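Sesum by 2 at the half, and we sat in a zone
Posted February 2, 2022

Print | E-mail | 3 replies

bankshot_ania: Gatilar shot 30 percent from the floor and still led for most of the night. I've watched paint with better footwork. Coach Apaza kept us in the zone until their center got tired of dunking.
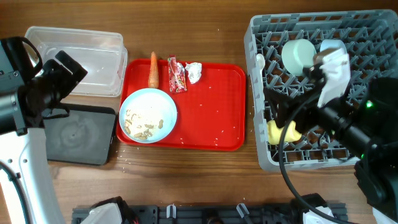

Then came the press, which should have started before the anthem.

thiele_fan: Disagree. Segundo Apaza had two starters in foul trouble. Press early and you finish with the band playing point guard.

bankshot_ania: The band can hit a free throw.

rowZ: Drove 190 miles for that. The zone was fine, the rebounding was a rumor.

Share (2)

Comments
oldgym: Bring back the shot chart posts.
thiele_fan: Only if they chart the band.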